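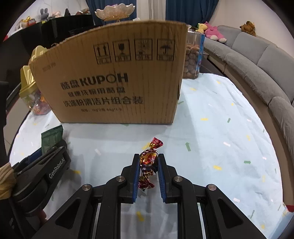 Aug 26, 2018

I finally did the candy sort! I've been putting it off since February, when I bought far too much from Fourie (the bulk place, not the bakery) and stuffed it into every jar with a lid. All of it came out this weekend and went onto the dining table, on the blue confetti cloth, and I had the best time.

First rule, foil goes with foil. The shiny red, gold and purple ones twisted at both ends are my absolute favorites, and they get the good jar with the gold lid because they look so festive in there. Soft caramels go in a plain tub. Anything that has gone sticky goes in the trash, and yes, it hurts a little.

I keep a cardboard box on the table while I work – an old dishwasher detergent one is perfect, good and sturdy – and everything that's leaving the room goes by the box. Snack packets too. I found a green one I'd completely forgotten about!

Then the weighing, which I know is silly, but I love it. The Caso mix came to 300 grams, the Uvarer toffees to 85, and there were exactly 29 Beteo mints left. I have no idea who is eating the mints. I can't stand them.

The round brown snacks stay in their clear container, since they keep so well that way and I can see when we're running low. The piano top is off limits for sweets now, by the way. It belongs to the rabbit and the lotus bowl, and I like it like that.

Next up is the tea drawer. I already bought labels, a pack of 50, and I can't wait to use them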